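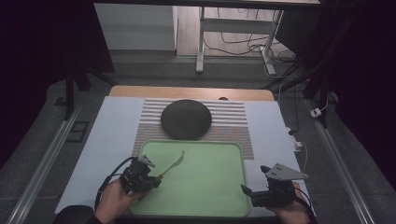
Handout 6: Notes for the demonstration visit, handheld gripper station

Read these notes before the visit in May. The written exercise at the end is due at the next lab meeting. Students who have not completed the reading on teleoperation should do so first, as the demonstrator, Mingxuan Luo, will assume it.

1. Purpose of the station

The Hao station records tabletop tasks performed directly by a person. The operator holds one gripper in each hand and carries out the task with the jaws only. Fingers do not touch the objects. The recordings are later used to train a two-arm controller, which is shown separately in the Rulen room.

The tasks on the list are household ones: placing cutlery on a tray, moving a cushion, straightening a mat. They were picked for differences in contact. A thin metal utensil offers a narrow grasp and turns easily in the jaws. A tray with a raised rim limits the angle of approach. A soft cushion deforms under load and gives a poor estimate of contact force.

2. Terms used by the demonstrator

Episode: one recording, from the start signal to the stop signal.
Active hand: the hand whose gripper is holding or about to hold an object.
Idle hand: the other one. It stays over the work area, jaws open, and is recorded in the same way.
Reset: returning the objects to a starting layout between episodes. Resets are not recorded.

Everaldo Sales uses "support hand" for the idle hand in the older lecture slides. The meaning is the same.

3. What to observe

Watch the wrist before the grasp. With a fork or similar utensil the operator has to decide on the final orientation before closing the jaws, because regrasping costs time and often fails. Note where along the utensil the grasp is made and how far the tip rises above the tray.

Watch the idle hand as well. Beginners let it drift out of the work area. A drifting hand gives the controller a motion with no relation to the task, and the Omia filter will reject the episode if the drift is large.

Note the cable routing. Each gripper is wired, and a cable pulled tight changes how the operator turns the wrist. Record any case where you think this affected the motion.

4. Data set for the exercise

The Bostau set holds 2393 episodes before filtering and 2295 after. The rejected episodes are included in a separate folder with the reason for each rejection. Clock errors between the 2 grippers are listed under "sync" and should be left out of your analysis.

5. Conduct during the visit

Stay behind the floor tape while an episode is running. Step over cables, never on them. Questions are taken during resets. Bags and coats are left in the corridor.

6. Written exercise

a) Compute the share of episodes rejected by the filter.
b) Choose one rejected episode with a thin utensil. State at which point the grasp became unrecoverable and give the evidence from the jaw width signal.
c) Propose one change to the starting layout that would make the same grasp easier. Limit: one page, with a sketch.

Submit on paper or through the course page.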